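The Ferry Money

Hanne Vestergaard found the ledger in May, when she was clearing out the back office of the ferry company in Grusport. It was behind the radiator. The cover had gone stiff and the first pages stuck together, but the rest could be read.

She took it home and read it at the kitchen table after supper. It was a record of fares, kept by hand, with a column for passengers, a column for freight and a narrow column on the right that had no heading. Most days the narrow column was blank. Every so often there was an amount in it, always small, and next to it the letter P.

She asked Kiri Quinlan about it the next morning. Kiri had worked the ropes at the landing before Hanne was hired, and her father had worked them before that.

"P is for Pryor," Kiri said.

"The island?"

"The man. The island's named for his family. He ran the boat."

"So he was taking money out."

Kiri finished tying off and straightened up. "Add it up and see," she said.

Hanne added it up. It took her two evenings. The narrow column came to 1,859 dollars over the whole book. She checked it against the fares and found that nothing was missing from them. The money in the narrow column had been put in. On certain days the boat had carried more people than had paid, and on those days Pryor had made up the difference himself.

She went through the passenger names. There were 78 crossings with a P beside them, and the same few families came up again and again. One was Prendergast.

Mereana Prendergast lived on the mainland side now, above the hardware store. Hanne knew her to nod to. She put the ledger in a bag and went up the stairs at four in the afternoon, when the store was quiet.

Mereana turned the pages for a long time without speaking. Her glasses were on a cord and she held them in place with one finger.

"My mother told us she had a pass," she said at last. "She cleaned at the hospital. Over at six, back at eight at night. She said the hospital gave her a pass for the boat."

"Maybe they did."

"No," Mereana said. "I don't think they did."

She made tea and they drank it. She did not ask to keep the book, and Hanne did not know whether to offer. The kettle ticked as it cooled. Down in the street a truck was backing up to the store.
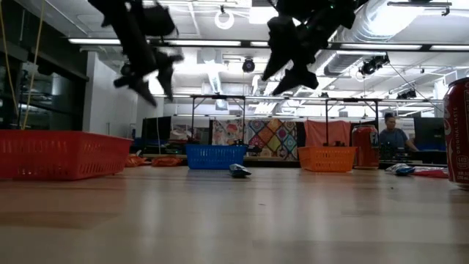
Her mother had never carried a purse on the boat, Mereana said. She carried her shopping and her work shoes, and that was all. Mereana could remember waiting for her at the landing with her brother, both of them looking to see what had come across. On a good week there was a red basket and a blue one, and she would set them down on the kitchen table and let the children look before anything was put away. The red one was the bigger and her brother always claimed it. Mereana had the blue. She had not thought about the fare once in her life.

"Did she know?" Hanne asked.

"She must have. She sent him a cake every New Year. We thought she was sweet on him."

Hanne left the ledger on the table when she went. She was at the bottom of the stairs before Mereana called down to her.

"What time's the last boat?"

"Eight," Hanne said. "Same as it was."

Mereana came down with her coat on and the book under her arm. At the landing she bought a ticket, and then she bought a second one and told Kiri to give it to whoever came up short.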